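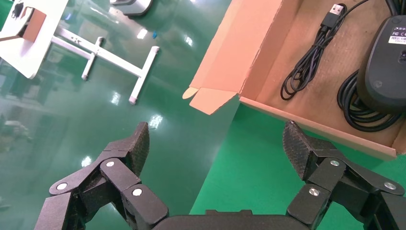

Ticket: Greifer verliert Kabelbündel beim Einpacken
Projekt: Stirholm, Zweiarmzelle
Status: in Beobachtung

Meldung
Guten Morgen zusammen, ich muss euch leider noch einmal mit dem Packablauf behelligen. Seit dem Update auf Grornura 882 rutschen uns die aufgewickelten Kabel aus den Fingern, meistens kurz vor dem Karton. Die Maus selbst macht kaum Ärger, die Kabel dafür umso mehr. Im Protokoll steht jedes Mal »Objekt gehalten«, auch wenn der Greifer längst leer ist, und der Arm fährt seelenruhig weiter. In den letzten 2.379 Zyklen waren das rund 100 Fälle.

Was ich schon probiert habe
Fingerpolster gereinigt, Gelenkbolzen auf Spiel geprüft (alles fest, zum Glück), Greifer neu referenziert. Danach war eine Stunde Ruhe, und ich hatte mich schon gefreut – dann ging es wieder los. Zum Vergleich lagen die Kabelbündel auf der grünen Matte, je eines unter dem linken und dem rechten Greifer, der offene Karton dahinter.

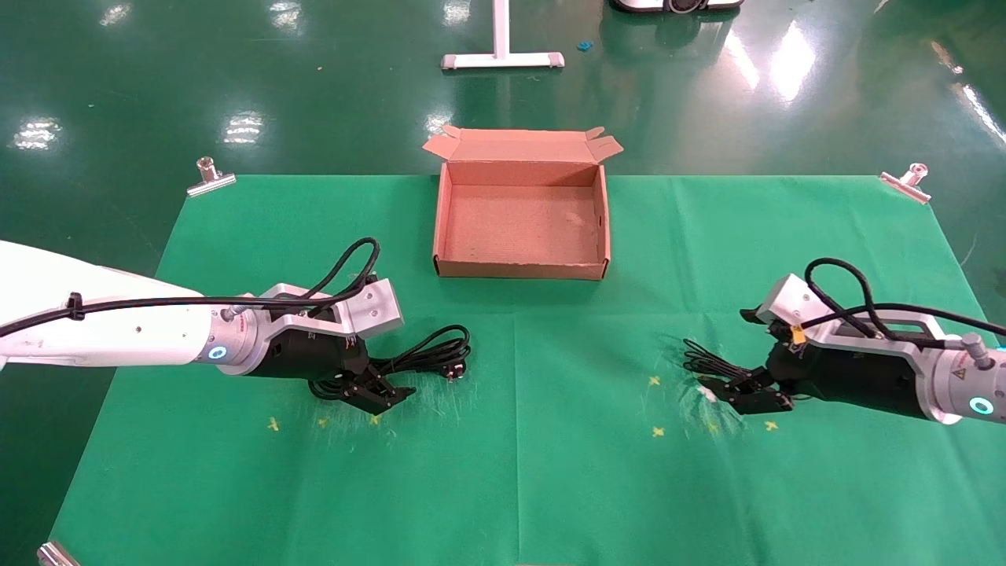
Antwort vom Support Dillov
Lieben Dank für die ausführliche Meldung! Das Update setzt die Schwelle der Greiferkennung auf den Standardwert 2.000 zurück, und der passt für weiche Bündel leider nicht. Bitte den alten Wert aus der Azevedo-Sicherung einspielen, beide Arme neu starten und erst einmal mit halber Geschwindigkeit fahren.

Rückmeldung
Eingespielt und neu gestartet, bisher kein Fehlgriff. Ich lasse das Ticket noch bis nach der Spätschicht offen und melde mich dann.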